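**Re: [邻里列表] 厨房翻新,台面到底选哪种**

发件:Imad Hattar
2025年8月12日

各位好,赶时间,先回Mayu那封,别的晚上再补。错字见谅,手机打的。

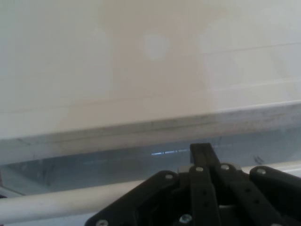
## 先引一下Mayu的原信

> 大家好,我是三楼的Mayu Noguchi。
>
> 我家厨房六月开始折腾,到现在台面还没定。老台面是浅色的,用了很多年,灶边那块越来越黄,擦不掉。小苏打试过,白醋试过,柠檬也试过,我妈寄来的一种膏也试过,都差不多。
>
> 现在两家报价。Lapointe那边推石英石,说耐脏,工期短,但是水槽开孔要另算。Prirker那边推一种人造石,可以打磨翻新,接缝看不太出来,价格高一截。
>
> 想问:
>
> 1. 有没有人家里用浅色石英石超过三年的,会不会黄?
> 2. 人造石真的能自己磨吗,还是得请人?
> 3. 水槽台上盆还是台下盆?我家那位坚持台下,我怕发霉。
> 4. 旧台面拆下来丢哪里,物业收不收?
>
> 另外Fathima上次说她家找的师傅不错,能不能把电话再发一遍,我翻不到了。
>
> 谢谢大家!
> Mayu

## 一条条来

**发黄。** 要看是什么黄。油的黄,碱性清洁剂敷一会儿能下去。热的黄没办法,树脂本身变了,擦到手断也没用。我家原来那块就是后一种,电饭锅常年放同一个位置,整片米黄色,边上慢慢淡掉。后来干脆不管了,放个托盘。

石英石里面也有树脂的,别听销售讲什么"永不变色"。浅色的放在西晒窗口,一样会变。Marlene Dufour家那块就是,窗边一条比里面深,她自己不说我还没看出来,说了以后每次去都看得到……

如果一定要浅色,挑带一点暖调的,别挑冷白。冷白一黄就很显。

**人造石打磨。** 能自己磨,但我不推荐。我磨过,砂纸从粗到细换了好几轮,灰飞得全屋都是,冰箱顶上现在还有。磨完那一块是亮了,旁边没磨的就显得更旧,然后你就得接着磨旁边。Mervin Gauthier请人做的,半天搞定,带吸尘的机器,收了他200。这个钱花得值。

注意划痕浅的才行,烫出来的坑要补料,那个另外算。

**水槽。** 台下。你家那位对的。擦台面的时候水直接抹下去,舒服太多。发霉是打胶的问题,不是台下盆的问题。叫师傅用防霉胶,打完一天一夜别碰水,一定一定别碰。我当时当晚就忍不住洗了两个杯子,结果那一角后来重打。

还有,台下盆要有托架,光靠胶粘的别答应。看报价单上有没有这一行,没有就问。

**报价。** Lapointe的水槽开孔另算,我那次也是,当面讲了半天给免了。你要让他们把下面这些都写进单子:

- 开孔(水槽、灶具、龙头,分开写)
- 前挡水和后挡水
- 磨边,什么边型写清楚
- 上楼费!咱们这楼电梯小,长的板进不去,要走楼梯
- 旧台面拆除和清运

电梯那个千万量一下。Mervin那次板子运到楼下才发现进不去,又拉回去切成两段,多一条缝。缝本来可以放在水槽那里的,这样不显眼,结果放在正中间,他念叨到现在。

Prirker贵是贵,单子写得细,我看过Marlene那份,连胶是什么牌子都有。我自己没用过他家,不好多讲。

**旧台面。** 物业不收,去年就不收了。放垃圾房会贴条。要么让装修的带走,要么打给Allelora,他们收大件,要提前约。我那次收了71,两个人上来搬的,很快。石头类的要先讲清楚,不然派来的车不对。

Visport那边的二手建材仓库好像也收完整的板,但是要没裂的,还得自己运过去。灶孔已经开过的他们要不要,不清楚,你打电话问问。

## Fathima的师傅

电话我也没有,Fathima Bepari你看到了回一下?好像是上上个月发过,标题写的是"漏水",所以搜"台面"搜不到。

她那次是换龙头顺带修的台面接缝,连工带料将近598,比我问过的几家都低。师傅话少,来之前会发消息,这点挺好。就是档期紧,可能得排。

## 顺便几件事

1. 施工要在门厅登记,写门牌和天数。不登记楼下会投诉,上次我就被投诉了,虽然那天根本不是我家在钻……
2. 切割尽量叫他们在工厂做好再来。现场切石材灰很大,楼道报警器会响,已经响过两回了。
3. 要关总水阀的话提前一天在列表里讲一声。阀是整条管一起的,上下6户都没水。
4. 样板先拿回家!店里的灯跟家里完全两回事。我在店里看着是奶白,拿回来晚上开灯一看发灰,白天又偏黄。靠墙竖着放几天,早中晚都看看,再倒点酱油和咖黄粉过夜试试。

上面是咖喱粉,打错了,懒得改。

我手上还有三块小样,浅色的两块深色的一块,要的话来拿,放在我家门口鞋柜上面,拿走不用还。背面有铅笔写的型号,有一块糊了,凑合看。

Mayu你定了哪家跟大家讲一声,Marlene楼上那户好像也准备换,要是能凑一起说不定上楼费能谈下来一点。厨房尺寸也发一下吧,直的还是L型?L型转角那里怎么拼要先问,有的家是斜拼,有的直拼,我觉得直拼好,斜的那个尖角容易裂。

先这样,要去接孩子了。

Imad
五楼,靠楼梯那边

PS:回信的时候麻烦把标题里的"Re: Re: Re:"删一删,上一封我在手机上都看不到标题了。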